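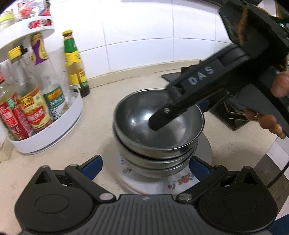
1 min read

Moltside kitchen set - README

Hi! I put this together for our robotics club, and it's my first data card, so be kind. We're recording two-handed kitchen chores with hand-held grippers, mostly stacking and moving steel bowls. The set has 389 clips so far, 17 of them flagged as bad takes (see skipped.txt).

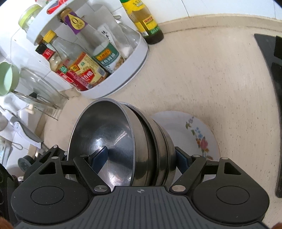 Steel is shiny and my depth maps hate it - use the color stream if you can. Labels are in the Skameck format, one file per clip. Last update 17/11/2021, next one in February.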